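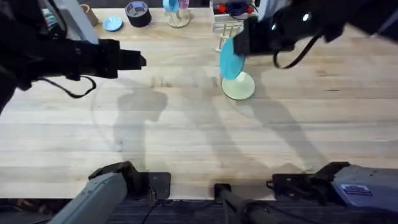
Kutus Tabletop Kit - README and data card

Kutus is a two-arm tabletop kit sold by Davinex. This package holds the setup notes, the control software, and a starter set of recorded episodes called Drulutora. Read the setup part before you power anything on. If you only want the data, skip to "The Drulutora set."

Maintainer: Roxana Dinu
Data and labels: Brândușa Barbu

What the kit is for

Kutus is meant for small labs, classrooms, and product teams who want to try two-arm handling of household things on an ordinary table. It clamps to the near edge and reaches inward from both sides. The tasks we ship with it are kitchen tasks: picking up a plate, turning it on edge, putting it on a stand or into a dish rack, moving cups from one spot to another.

It is not a production cell. There is no safety fence and no force-rated stop. Keep hands off the table while the arms are live.

What is in the box

- Left arm and right arm, each with a black gripper already mounted
- Table clamps
- Cable set and power supplies
- Software key for Daly, the control program
- Printed quick start sheet

The table, the dishes, and the racks are not included. Any plate with a rim the gripper can close on should do. We practice with light blue plates, which stand out well on a wood top. White on white is harder for the stock model, so start with something colored if you can.

Setup

1. Pick a heavy table with a straight, flat front edge. Rounded edges let the clamps creep.
2. Fit the clamps first, without the arms. Tighten the bolts by hand, then a quarter turn with the key.
3. Mount the arms and check that each one swings over the middle of the table without touching the other.
4. Route the cables. Leave enough slack for a full wrist turn. A loop hanging under the gripper is fine as long as it clears the dishes at the lowest point of travel. A tight cable is the most common cause of a joint fault in our support mail.
5. Start Daly and run the home routine one arm at a time.
6. Load the plate task and run it at low speed with an empty gripper before you try a real dish.

First-time setup takes one person an afternoon. Moving the kit to another table is much quicker, but you have to redo the home routine every time.

Running Daly

Daly opens on the status page. Both arms should read "ready." If one reads "hold," clear the table and press reset. If it goes back to hold, check the cable at the wrist.

Tasks live in the tasks folder, one file each. You can copy a task and edit the start and end positions in any text editor. Daly reads the file again each time you press load, so you don't need to restart the program.

Logs are kept for the last 200 runs and then overwritten. Copy them somewhere else if you need to keep them.

The Drulutora set

Drulutora has 1,928 episodes of two-arm table work, all made with the Kutus kit. An episode starts when the task is loaded and ends when both arms go back to rest or the operator stops the run. Most last well under a minute.

Each episode folder has:

- video from the fixed camera
- joint positions for both arms
- gripper open and close values
- a one-line text label, in English
- a result field: done, partial, or failed

Failed episodes are kept on purpose and can be filtered out with the result field. We suggest leaving at least a portion of them in when you train. Brândușa wrote the labels and went back over the partial ones in September, so if you have an older copy, get the new label file. The video and joint files did not change.

We set aside 100 episodes for testing. They are in their own folder - please don't mix them back in if you plan to share scores.

Known limits

- Nearly all episodes use the same few dishes. Expect a drop with glass or anything very glossy.
- Arm shadows fall across the table in much of the video. Models trained only on this set may do worse under flat, even light.
- Objects near the far edge are often hidden behind an arm for part of the episode. The labels don't mark when this happens.
- Handing a plate from one gripper to the other is thinly covered. It works at low speed and gets unreliable above that.
- The text labels say "plate" for both plates and saucers. We may split these later.

What changed in this release

- Daly no longer drops the right arm connection when the computer goes to sleep
- New task file for setting a plate on a round stand
- Gripper default closing force lowered by 5 percent after reports of chipped rims
- Partial labels corrected, as noted above
- Home routine now asks before it moves

Upgrading from the last release

Back up your tasks folder, install over the old copy, and run home on both arms. Old task files still load. If you raised the closing force yourself, your value is kept and the new default is ignored.

Terms

Kit owners may use Drulutora for research and for in-house product work. Please ask before you pass the whole set on to anyone else. Short clips in talks and papers are fine with credit to Davinex.

Support

Send the log file and the name of the task with any fault report. Roxana answers setup and hardware mail, Brândușa answers anything to do with labels or missing files. Mail sent on a Sunday will wait until the next working day.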